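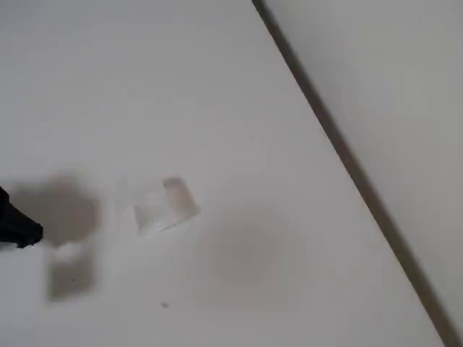

Figure 1. Small translucent item on a pale work surface.

4.2 Clear items on light-coloured benches

In the first part of the study we treated all small items as one group. During the tidying rounds at Futville it became evident that the clear and half-clear plastic items must be considered separately. They have almost no colour of their own, and on a pale bench the person who tidies has to find them by a shadow or by a reflection at the rim. In Figure 1 the item is small compared with the free surface, and the soft shadow beside it helps the eye.

The records cover 1840 items left on benches at the end of the working day. Of these, 684 were clear or partly translucent. The tidying was done by the regular staff in the usual order: first the large things are returned to the shelf, then the small things are gathered, and at the end the surface is wiped. We did not ask the staff to change this order. Mạc and Barros noted each item that was still on the bench when the wiping started, and they made the notes independently of one another.

Two places on the bench need special attention. The first is the wide open middle, where a clear item has nothing near it to mark its position. The second is the zone along the edge, where a cloth can push a light item off the bench without the person feeling it. Sequeira (J.) proposed to put a dark mat under the work, and this was tried for six weeks in September and after. The mats made the clear items easier to find, but dust and grey specks were then harder to judge, and the staff of the Brurier room asked to have the pale surface back. We report this opinion as it was given to us and have not measured it.
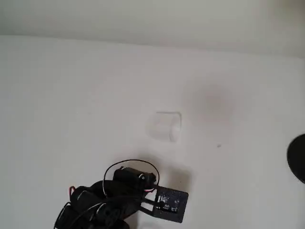
Should the bench be wiped before the clear items are collected?
The clear items should be collected first. A cloth moves light plastic easily, and an item that has been pushed to the edge may fall and be lost on the floor.

On the basis of the notes we made a small change in the instruction sheet. The person tidying now bends down once and looks along the surface from a low angle before taking the cloth. At this angle the rims of cups and tubes catch the room light. Nine members of staff followed the revised sheet, and Henriques collected their remarks, which are discussed in Section 4.3. A remaining difficulty is the small mark or speck that looks like an object from one side and like dirt from the other. For such cases the sheet says only that it should be touched with a gloved finger before it is wiped away.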